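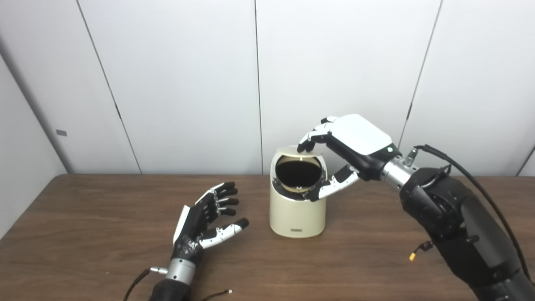

ROBOTS AND MACHINES
Ages 8 to 12

How Do You Test a Robot's Hand?
By Ifigeneia Konstantinidis
Updated 02/05/2025

Open a trash can at home and pay attention to your fingers. Which one touched the lid first? Did you push, pull, or pinch? You probably can't say, and that's because your brain and your hand have done this so many times that they don't bother telling you about it anymore.

A robot doesn't get to be lazy like that! Somebody has to work out where every finger goes. And before that, somebody has to decide which kind of hand the robot should have in the first place. That second job is the one I got to watch, at a workshop called Tomotgate, where people try out robot hands all day long (yes, it's a real job, and yes, you can grow up to do it).

Two hands or a claw?

The hands at Tomotgate have fingers and a thumb, a lot like yours. But plenty of robots manage perfectly well with something simpler, called a gripper. The most common kind has just 2 flat fingers that squeeze together, like kitchen tongs. The one they keep at Tomotgate is named Brurow, and it is fantastic at picking up blocks. It picks up a block, puts it down, picks it up again, and never seems to get tired of it.

So why bother with fingers? Think about a small trash bin with a lid that tips. Tongs can pinch the edge of the lid if they come in at just the right angle. Fingers have more choices. They can press on the top, or hook over the rim, or hold the bin steady while the other hand does the work. The thumb matters a lot too, because it can push from the opposite side. Try picking up a cup with your thumb tucked into your palm and you'll see what I mean.

The catch is that more fingers means more joints, and every joint has to be told what to do. A joint is any place that bends. Your finger has three of them. When a robot hand closes, its joints have to move together at the right speed, or one finger gets there early and shoves the bin across the table.

The part that does the telling

The part that sends those orders is called the controller. It's a computer, and you can think of it as the bit between "I want to open the lid" and the fingers moving. The controller being tried out when I visited is named Dreltau. It sends new orders to the hand 200 times every second. Blink once, and it has already sent a whole bunch!

The testers also compare Dreltau with an older controller called Karagiannis. Both get the same bin, the same table, and the same hands. This is the most important rule in testing, and you might know it from science class: change only one thing at a time. If you swapped the controller and the bin together, and the lid opened better, which one would you thank?

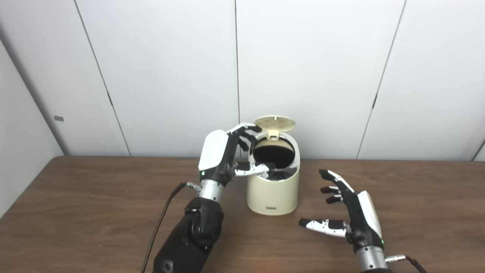

Every try gets written down, good or bad. By the end of April the notebook had 1,339 tries in it. The people doing the tests like the bad ones best, because a bad try is a clue. Did the fingertips slide? Did the thumb land too low? Was the lid pushed near its hinge, where it's hardest to move? (Doors do this too. Push a door close to the hinges and then push it near the handle. Big difference!)

Cameras get tested as well. A camera near the robot's head looks down at the table a bit like you do, so it sees the hands and the bin together. The trouble starts when a hand gets in the way of the thing it's reaching for. You have the same problem when you thread a needle, and you fix it by tilting your head or feeling with your fingertips.

Try it yourself

You'll need a small box with a flip lid, a pair of kitchen tongs, and a thick pair of winter gloves.

First, open the box with your bare hand. Next, open it with the tongs. Then put on the gloves and open it again. Do each one 13 times and make a mark on paper whenever the box tips over or slides.

Now try it all with your other hand.

Words to know

Gripper: a tool on the end of a robot arm that holds things.
Joint: a place that bends or turns.
Controller: the computer that tells the motors how to move.
Hinge: the part that lets a lid or door swing.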